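Speaker notes: Comparative trial of two gripper types, Skatine test bench
Presented 24th September by Magdolna Bárány

Opening. Welcome the members and thank Brullberg for the use of its bench. State the question at once: whether the Ots gripper should replace the Teneck gripper in table-clearing work.

Slide 2. Method. Both grippers were run under the same controller, with identical speed limits. Each was given 300 attempts at every task. The log holds 2513 entries, counting calibration runs and repeats. Pause here for questions on the logging format.

Slide 3. Rigid tableware. Differences were small. Bowls were lifted reliably by both units; chopsticks caused most of the failures, generally when the fingers closed at an angle to the stick. Mention the revised approach path, but do not go into the derivation.

Slide 4. Loose material. Speak slowly. Rice gives the controller very little to measure: the fingers meet a soft resistance that changes as the grains shift. The force threshold was lowered twice before the results became repeatable — the earlier figures have been set aside and should not be quoted.

Slide 5. Two arms on one table. Explain the shared zone over the serving tray and the rule by which one arm yields to the other. Leave the picture on the screen during discussion.

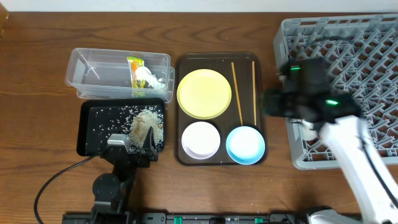

Szabolcs Kelemen asked whether the lower force threshold had been applied to the rigid tasks as well, and observed that, if it had not, the two sets of results should be reported in separate tables.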